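Home | Projects | Join In | Contact

July - posted by Marisol Achterberg

Pronbridge is looking for 10 people to help plan our next robot purchase! We have a budget of almost 2000 dollars for spare hands, cables and floor tape, and we want it spent by people who like comparing parts lists (and arguing over them a little).

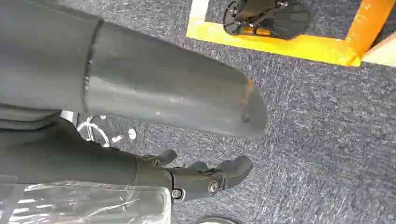 Arm and black hand over the carpet, yellow tape marking off a corner.

You'll meet Tuesday evenings in Druvcombe, get quotes and help Tavion Whitlock draft the order - no buying experience needed. We pay 40 dollars a session. Write to Marisol with a few lines on what you'd buy first!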